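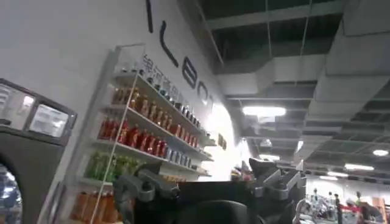 Chapter 5
The Shared Laundry: Machines, Shelves and Waiting

Most people enter the laundry trade by way of a broken washing machine. Theirs gives up in the middle of a cycle with the towels inside, they carry the dripping lot down the road in a suitcase, and while they sit watching somebody else's drum go round they begin to do sums. So many machines, so many loads, so much a load. By the time the towels are done they own a small chain.

What the sums leave out is the room. A shared laundry is a place where people have to be for longer than they want to be, with nothing much to do and a bag of damp clothes to guard. Chapter 4 dealt with drains, which were at least honest in their unpleasantness. The present chapter is about the rest of the floor: where the machines go, what stands beside them, and how a customer who has never been in before finds out which door to open.

By the end of it you should be able to draw a plan for a small laundry, choose what to put on the wall next to the washers, and label a row of dryers so that people stop asking.

5.1 What the customer does all day

Take an ordinary visit. Somebody comes in, looks for an empty washer, loads it, hunts for the price, pays, and then has a gap. The gap is the longest part of the visit and gets the least thought from the owner, who will happily spend a week choosing a detergent pump and then put out one chair.

Waiting customers fall into two camps. Leavers go off to the shops and come back late, so that their finished washing sits in a machine someone else wants. Stayers sit down, read every notice in the room including the fire instructions, and get thirsty. A good plan tries to turn some of the first into the second. Seats help, as does decent light. So does something to drink, within sight of the washing.

Drinks are sold in laundries for the same reason that crisps are sold in pubs, and they ask very little of the owner in return. They need a shelf, a price, and somebody who will turn the labels to the front. Shelving against a wall takes up little floor. If it stands close to a washer, a customer can choose a drink without losing sight of the socks, which some people seem to find important.

5.2 Arranging the stock

There are two schools. One sorts by maker, as a shop does, and ends up with every row looking like a jumble sale. The other sorts by colour: small dark-capped bottles on top, say, then amber, then red, then green, with orange at the bottom. Colour sorting is sniffed at by people who have worked in grocers' shops. It is also much easier to read from across a room, and a gap in a row of red bottles shows up at once to whoever does the restocking.

Cans may share a shelf with bottles if they are kept together at one end. Scattered among the bottles they look like a mistake, and customers treat them as one by moving them about.

Lettering on the wall should be large and placed above the stock. Small lettering is for people who are already standing in front of it. Use both, and don't ask the small sort to do the work of the large.

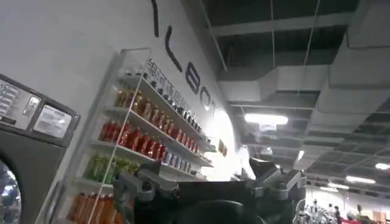
5.3 Numbering the dryers

Dryers cause more quarrels than washers. They stand side by side, they look the same, and a person who has paid for one will often put their sheets in another. The cure is a number on the front of each machine, big enough to read with an armful of bedding. Put it on the body of the dryer. A number on the door swings out of view the moment the door is opened, at exactly the time it is wanted.

Start at 1 and carry on. This sounds too simple to print, but the laundry in Exercise 2, which we shall call Findisside, began at 1,000 so as to seem larger, and then had to explain to callers where the other machines were.

Leave an open door room to swing without hitting a customer, a basket or the door of the next machine. Check this with the real door, and with a real basket on the floor.

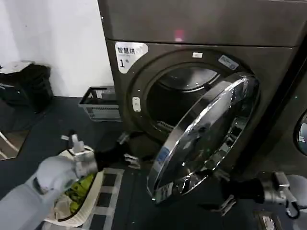
Should the lint filter be cleaned by the customer or by the owner?

By the owner, every day, with a notice inviting customers to do it as well. Some of them will. Plan as if none of them do.

5.4 Seats, tables and the folding problem

Folding needs a flat surface at waist height, and a laundry that doesn't provide one will find its customers folding on top of the washers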